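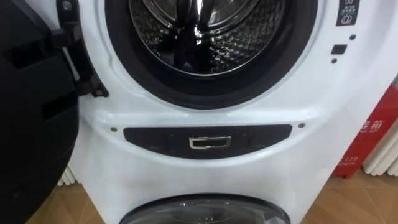 Tiverik haptic gloves - FAQ

Updated September 2024. Short answers, more when we get time.

What are they?
Gloves that let you feel things in VR. Taps, pressure, a bit of texture. Not full force feedback, your fingers won't stop at a virtual wall.

How does it work?
Small air pockets, 12 per glove, under the fingertips and palm. They puff up when your virtual hand touches something. Small pump unit clips on the belt.

Which headsets?
Anything that runs the Trallasora runtime. Standalone headsets work too but only over the USB dongle. Bluetooth alone is too slow, sorry.

Do I need both gloves?
No. One works fine, pick left or right in the settings. Most games expect two though.

How long does the battery last?
2 hours of heavy use. Longer if you're mostly pointing at menus. Charges from any USB-C plug.

Can I wash them?
The inner liner yes, pull it out by the wrist tab. Cold wash, gentle, no dryer - heat warps the sensor pads. The outer glove gets a damp cloth only. Take the pump off first, please. We get this one alot.

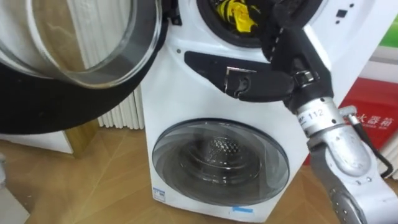 Spare liners come in packs of two, same sizes as the gloves. Air dry them flat and wait til they're fully dry before you put them back in.

My fingertips feel weak on one side.
Nearly always a kinked tube. Unclip at the wrist, straighten, clip back in. Then run Calibrate from the Lavine app. Still weak, open a ticket.

Error 81?
Pump can't hold pressure. Check the cap on the belt unit is screwed down all the way.

Is there any lag?
A little. The March firmware cut it down a lot, so update before you write in.

Does it hurt?
No. Feels like a soft push. If you have numbness or a skin condition on your hands ask your doctor first.

How much?
$493 for the pair, liners included. Shipping is extra.

Can I build my own stuff for it?
Yes, the Fawzy toolkit is free to download. Docs are thin right now, the sample projects are the better place to start. Texture effects are still beta and the names may change.

Returns?
30 days, in the box, with the dongle. Don't forget teh dongle.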